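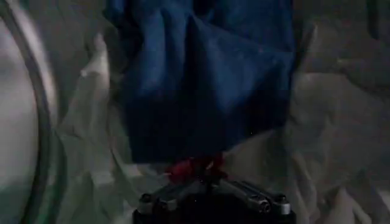
Blauer Stoff über den roten Fingerspitzen eines Greifers.

Skidholm. Der Automatisierungsbetrieb Jikier hat am 20. Februar (Samstag) seine Halle im Gewerbegebiet Skidholm für Besucher geöffnet. Gezeigt wurde vor allem die Arbeit an Robotern, die mit Textilien umgehen sollen. Nach Angaben des Unternehmens kamen mehr als 2105 Gäste, darunter viele Familien und mehrere Berufsschulklassen aus der Umgebung.

Im Mittelpunkt stand das Projekt Sarkex. Dabei geht es um das Greifen und Ablegen von Stoffteilen, wie es in Wäschereien und Sortierbetrieben anfällt. Stoff gilt in der Branche als schwieriges Material, weil er bei jedem Griff eine andere Form annimmt. Mitarbeiter erläuterten an 4 Stationen, wie ein Greifer an ein Stück Tuch herangeführt wird und welche Rolle die Kamera am Handgelenk dabei spielt. Fragen waren während der Vorführungen erlaubt. An den Stationen bildeten sich am Nachmittag längere Schlangen, der letzte Durchgang begann deshalb eine halbe Stunde später als geplant.

Partner des Vorhabens ist die Wäscherei Galang, die Textilien für die Versuche bereitstellt. Bislang sind nach Auskunft von Jikier 2546 Greifvorgänge aufgezeichnet und ausgewertet worden. Das Projekt ist bis 2032 angelegt. Ein Einsatz im laufenden Wäschereibetrieb ist vorerst nicht vorgesehen, zunächst sollen die Versuche in Skidholm fortgesetzt werden.

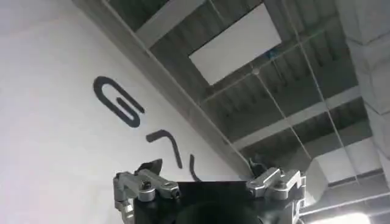
Wann können Interessierte die Halle wieder besuchen?
Der nächste Besuchstag ist für Juni geplant, den genauen Termin will Jikier im Frühjahr auf seiner Internetseite bekannt geben.

Der Eintritt bleibt auch dann frei. Gruppen ab zehn Personen werden gebeten, sich vorab anzumelden. Für Schulklassen sind eigene Führungen am Vormittag vorgesehen. Parkplätze stehen vor der Halle nur begrenzt zur Verfügung, die Bushaltestelle liegt wenige Gehminuten entfernt.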